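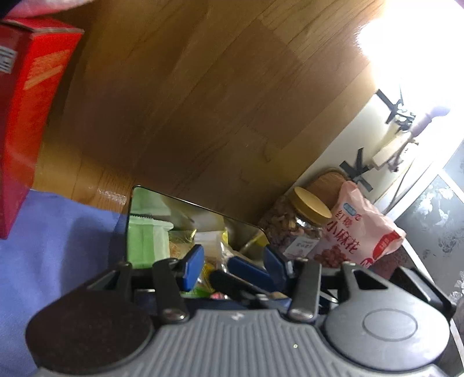

Unit 4. Can a machine put the snacks away yet?

Start with the tray. It is steel, it is shallow, and it shines, so a depth sensor may read the rim badly or lose it. Inside are packages that share almost nothing: a clear bag, a crinkled seal, a bright yellow wrapper. You would sort them while talking on the phone. For a machine this is a wonderful problem, and I hope you come to love it as much as I do!

Soft packs
A bag changes shape as the fingers close. Pinch too lightly and it slides; pinch hard and you have crumbs. Rubber finger pads help a great deal – they give a little, and they grip film better than bare metal.

Jars
A glass jar of nuts with a screw lid is easier to hold and harder to find. Lifting it is mostly solved. Opening it takes two hands, or one hand and a clamp, and we come back to that in Unit 6.

What the numbers say
In our Grenbridge trials, Halima Mwaipopo's group ran 200 picks from mixed trays. Boxes came out 95 percent of the time. Thin bags lying under other bags came out 20 percent of the time. Same arm, same code, same afternoon. I find that gap thrilling, and it is where most of your projects will live.

So, chores: single steps yes, whole chores rarely.

For next time
Read Tiedemann, chapter 3, on slip.
Empty a snack drawer at home with one hand, using only thumb and two fingers. Write down every time you regrip.
Send your notes to Kimutai Swai before the lab.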